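Budel tries short fingers against long ones before anything gets bolted on

The automation team at Budel has spent a good part of September in simulation, working out which gripper its two-armed robot should wear when the real machine goes up in Buvport, and they seem to have enjoyed themselves along the way.

Three grippers are in the running: a short-fingered one from Plorometti, a longer version of the same, and a soft-padded design from Rostami. Each gets 40 attempts per object, with the same arms, the same controller and the same camera settings, so that nobody's favorite gets an easier ride. There are 14 objects on the list so far, and the rooms are furnished like ordinary homes – mirrors, framed pictures, bathroom fixtures and all – so the arms have something to reach around.

The short fingers have been the pleasant surprise. They give up some reach, but the team likes how steady they are on small round things, and the wrist is easier to turn in a tight spot. The Rostami pads are still ahead on anything thin or slippery, and the longer Plorometti has its fans too, mostly among the people who had to write the shelf tasks.
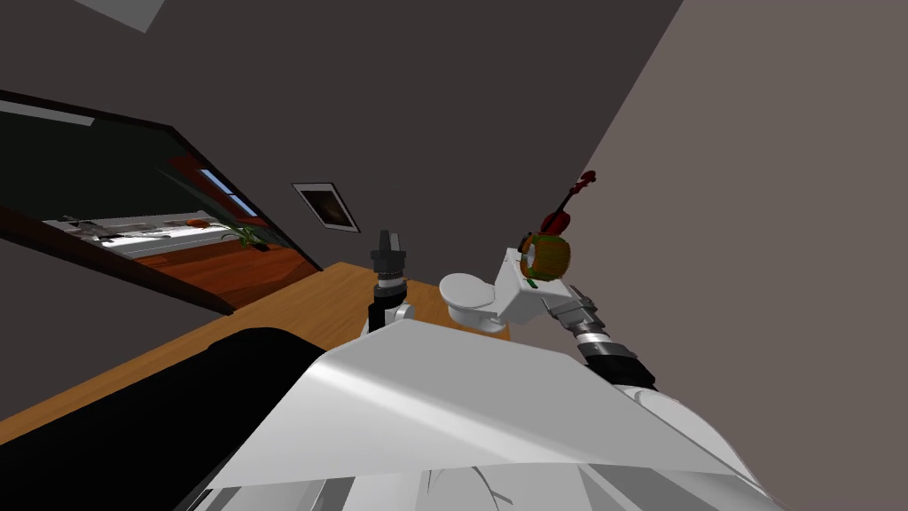 Robotics & Automation

A rendered view from the Budel trials, with a stubby two-fingered gripper raised at left and the right arm reaching toward an orange and green striped object. Results for all three grippers will be posted on the project page once the last runs are in.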